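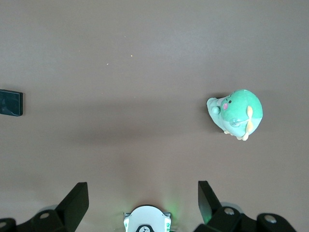
Ten years of picking up secondhand board games and I finally have a copy of Wundimer! If you've never heard of it, I'm not surprised. It came out in a small print run, it got one expansion that hardly anybody bought, and then the publisher (Lusto, who mostly did card games) quietly stopped making it. I've been looking since I played it once at a cabin in February a few years back and couldn't stop thinking about it on the drive home.

I found mine at the Berklow flea market, under a stack of jigsaw puzzles, for 28 dollars. I didn't even haggle. I usually haggle over everything, it's half the fun, but my hands were a little shaky and I just wanted to pay and get back to the car.

So, the game. You're running a river port, and everyone shares the same river. Boats come down from the top of the board, and on your turn you can load one, unload one or change the current. Changing the current is the whole game. It moves every boat, including the ones you were counting on, and you have to choose the direction before you see the next cargo card. The first time somebody does it at the right moment the whole table groans. I love that groan.

There are 39 cargo cards in the box and they all matter. Salt is heavy and slow. Oranges are worth a lot but lose value every round, so you see people making terrible deals just to get rid of them – I once gave away two boats of salt for a dock I never used. The Pinheiro cards (named after the merchant family in the rulebook story) let you buy a cargo while it's still on the water, and they're so strong that I thought they were broken for my first three games. Then I learned to save a current change for whoever is holding one. Problem solved, and with a lot of laughing.

The rulebook is pretty bad, I'll give you that. It explains docks on page two and doesn't say what a dock does until page nine. Here's what I wish I'd known:

You can load a boat that's already at your own dock. The rulebook only shows loading upstream, so we played it wrong for an entire evening.

Oranges drop in value at the start of the round, before anyone moves.

If two boats end up on the same space, the one that got there first stays put and the other goes back one. Easy once you've seen it, very confusing written down.

With two players, take out the ferry. It just sits there blocking things.

My copy had everything except one blue marker, and I swapped in a button from the sewing box. The box lid had split at two corners, so I glued thin strips of paper along the inside and let it sit overnight under a dictionary. The cards I put in sleeves right away. They have that old soft finish that picks up every fingerprint, and I plan on playing this a lot.

We've played six times in two weeks now. Best score so far is 442, which I'm told is very high, and which I'd like to point out was mine. Most of our games land far below that. A full game with four people takes us nearly two hours, and it's the kind of two hours where someone gets up for snacks and runs back because they heard a current card being flipped.

Next up is the expansion. It adds winter, and the top of the river freezes over, and I want it so badly. If you have one in a closet and you're not using it, please leave a comment. I also have a spare copy of a perfectly good train game to trade, complete, with the rules in English and a slightly faded box.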